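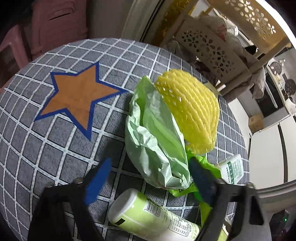 A yellow foam fruit net and a crumpled green bag keep company with a star.

My grandmother kept string. She kept it in a biscuit tin under the stairs, sorted by length, and when I was small I thought every house in Fladham had such a tin and that you could no more run out of string than out of weather. I've been thinking about her a good deal this spring, having spent most of January turning out my own cupboards, and having found (I may as well admit it) that I'm every bit as bad as she was. Jam jars, mostly. Ribbon. The lovely stiff tissue that comes round pears!

Zinhle Maluleke grew up with a saver too. Her aunt washed bread bags and pegged them out on the line with the socks, and Zinhle was so mortified by this that she used to walk home from school the long way round if she had a friend with her. She's fifty-one now and has a drawer of bread bags.

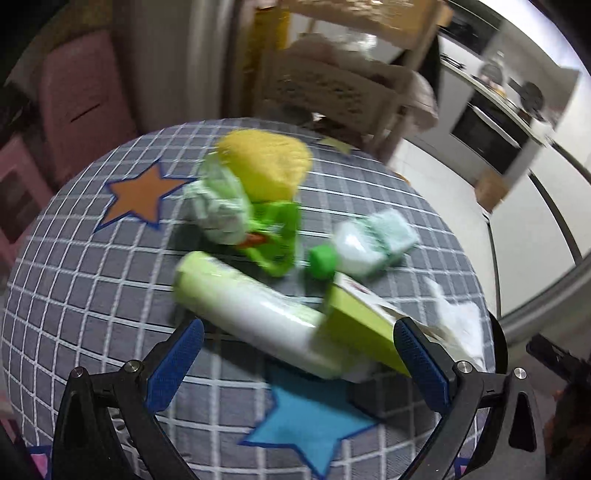

White bottle, lime-green box, grey cloth.

We talked for most of an afternoon about what the drawer is for, and got no further than "just in case". Her husband, Bayu Sinaga, is a thrower-out by nature, and the two of them have come to terms: she may fill two drawers and the shelf over the boiler, and he may not open any of them.
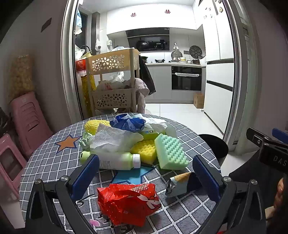
I liked that arrangement so much that I went home and proposed it to my own family, who laughed for rather a long time. My son wanted to know what I'd ever done with a single one of the jars. Well, I gave four of them to Svatopluk Kopecký next door for his plum jam, and one came back full, and I've told that story at every meal since.

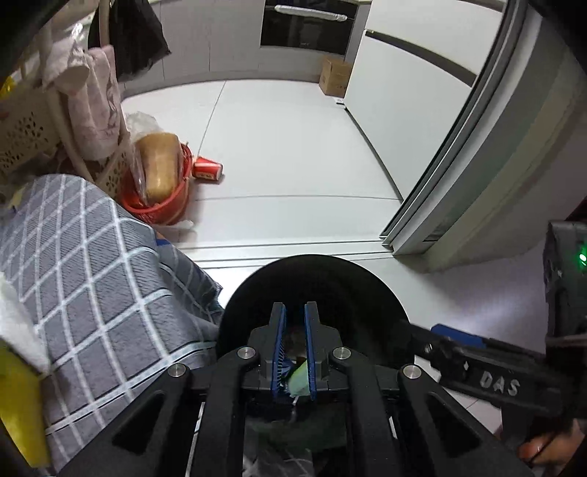 Words by Ilaria Ferraro
Thursday, April 15, 2021

Some things did go in the end. I let the cracked lids go, and the carrier bags with holes in, and a great wad of instructions for a kettle we no longer own. The string stayed. It's in a biscuit tin, on the top shelf where I can reach it, and last week Zinhle rang to ask if I had a bit long enough to tie up her sweet peas.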